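Filed under: Build Log / Sim Team / Diary

Wednesday, after lab

Reran the reach task in simulation for most of the afternoon. The club machine was free from 3:30, so I had it until they locked the building. Goal for the day was to get the gripper to approach the red pad square on and stop with the head close to the face, no sideways drift.

Started from last week's policy, the one Sundqvist section trained on the shared config. Loaded the Kandanitz scene, kept the wood textures, changed nothing in the lighting. First batch was bad. The arm came in low, corrected late and spent most of each episode swinging back toward the middle. I plotted the lateral error against step number and the correction started at the same step in every run, which points to the observation delay and not to the policy. The delay was set to 14 steps. No record of who set it or when. The notes in the Musico branch say it should be 2.

Changed it, restarted, checked the first few episodes by eye. The approach straightened out. Stopped the playback near the end of one episode to look at how the head lines up with the pad from behind the gripper. Shadow edges are still stair-stepped all over the wood. Shadow map resolution is on the low setting and I left it there, as the policy reads joint states and the pad pose and takes no pixels. 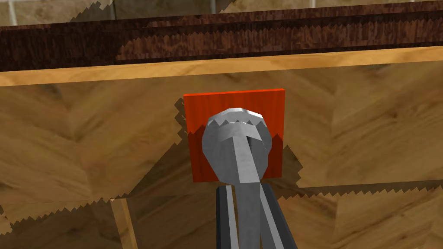
Morkavora section disagrees with leaving the pixels out. Their reply on the club thread was that a policy fed the exact pad pose is solving an easier problem than the one in the rules, and that the final round will give us camera input only. They want noise on the pose now and a switch to rendered input before January. I wrote back that I would add the noise but keep the switch separate, so that we can tell which change breaks what. No answer yet.

Pose noise is in. Gaussian, position only, rotation still exact. I have not tuned the width. Set it small and let it run.

The long run reached episode 1,013 before the disk quota stopped it. Almost 2 hours of logs, most of it joint traces that I don't need at full rate. Wrote a filter to keep every tenth sample and deleted the rest.

Open items:
- rotation noise
- reward term for contact – at present the arm gets the same score for hovering as for touching
- rename the config files, "final_b" is used twice
- ask for more quota

Lab report section on the delay is half written. The plot needs axis labels and the units are wrong on the second one.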